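Speaker notes: Sizing return-air paths in small office fit-outs
Talk by Elin Harries, Kondura building services evening

Slide 1. Title. Start on time. Slides are numbered bottom right; refer to them by number for people dialing in.

Slide 2. Scope. Single-floor offices with ducted supply and no ducted return. Air goes back to the unit through door undercuts, transfer grilles or the ceiling void. I will not cover smoke control. Refer those questions to Ferhat Akyol, who speaks after the break.

Slide 3. The usual fault. Supply is balanced with the doors open. The doors are then closed for a meeting. Room pressure rises, supply flow drops, and the thermostat in the corridor reads a temperature the room does not have. The occupant reports "no air" and the fan speed gets raised, which makes the door harder to close.

Slide 4. Worked case, Berisha building, second floor. Design supply to the meeting room was 172 L/s. Measured with the door closed: 162 L/s. The loss is small. The complaint was about noise at the undercut. Pause here and let them read the table.

Slide 5. Pressure target. I use 10 Pa as the upper limit across a closed door. Some of you will use less. State the figure in the specification so that the balancer has something to test against.

Slide 6. Free area. Use the free area from the grille schedule, never the face area. Yolanda Espinoza checked the Poltska schedule and found 20 grilles entered by face size. All had to be reissued. Credit her by name.

Slide 7. Ceiling void. Check for full-height partitions before relying on it. Drawings marked "to underside of slab" are sometimes built to the ceiling grid, and the reverse. Lift a tile and look.

Slide 8. Commissioning order. Doors closed first, then open. Record both. The Jadent form has one column only; add a second by hand.

Slide 9. Summary table. Leave up during questions. Likely ones:
Acoustic lining in transfer ducts: yes, allow for the reduced free area.
Carpet after balancing: retest the undercuts.
Sliding doors: ask Etornam Gbeho, he has the leakage data.

Slide 10. Three pictures, no text on the slide. Advance without comment.

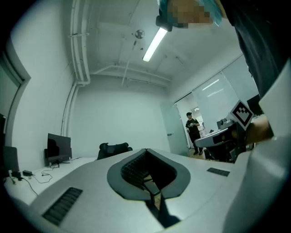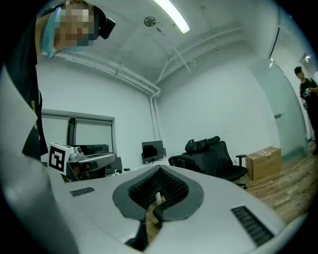
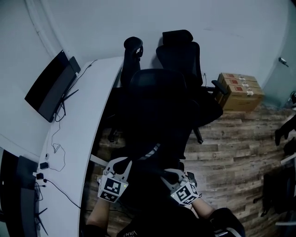 Page last changed: September 24, 2026

Backup slides follow slide 10. Slide 11 is the pressure drop curve for a plain undercut. Slide 12 is the same with a threshold strip fitted. Show them only if asked. Corrections to Florencia Quezada, who keeps the slide file.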